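## Preferences, exhausted: how a riding changed hands on the ninth count

The returning officer for Orkow declared the seat shortly after 2 a.m., by which time the scrutineers had stopped asking for updates. Valentina Quezada, third on first preferences, had won by 226 votes.

Orkow has used a preferential ballot for provincial contests since the last boundary review, which merged the old mill district with the farm townships north of Besari. Voters number as many candidates as they like. A ballot with no further preferences is set aside as exhausted, and the threshold for victory is a majority of the ballots still in play. In January, 1,283 ballots were exhausted before the final count, more than five times the winning margin.

The candidate list was long. Twelve names appeared on the paper, seven of them independents, and most of the independents drew their support from a single township. Their elimination released small parcels of votes that did not travel along party lines. Ballots from Skatari, where the closure of the rural hospital's overnight ward dominated the campaign, went to whichever remaining candidate had signed the reopening pledge. Quezada had signed it. The incumbent had offered a review.

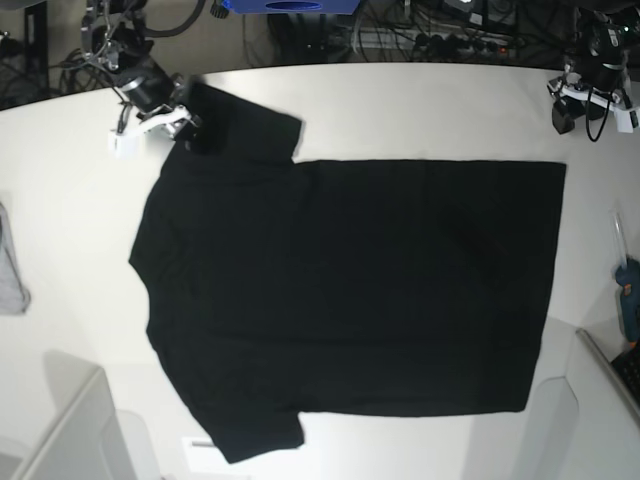

The transfer sheets also show a weakness in the incumbent's position that was not apparent from the first count. His lead rested on Besari, where turnout was high and second preferences were scarce. His campaign had told supporters to mark a "1" and stop. That advice costs a candidate nothing directly while he remains in the count, but it gave rival camps little reason to recommend him in return, and two of them left him off their suggested orders entirely.

Quezada's organizers took the opposite course. From the autumn onward they asked decided voters for a second choice and undecided voters for any number at all. The canvass forms had a separate column for it.

The losing side has requested a recount, confined to the polls at Mösli, where a bundle of transfers was sorted twice. Under the provincial rules a recount must begin from first preferences, so every elimination will be repeated in sequence. The legislature has meanwhile referred the treatment of exhausted ballots to its procedure branch, with written submissions open until spring.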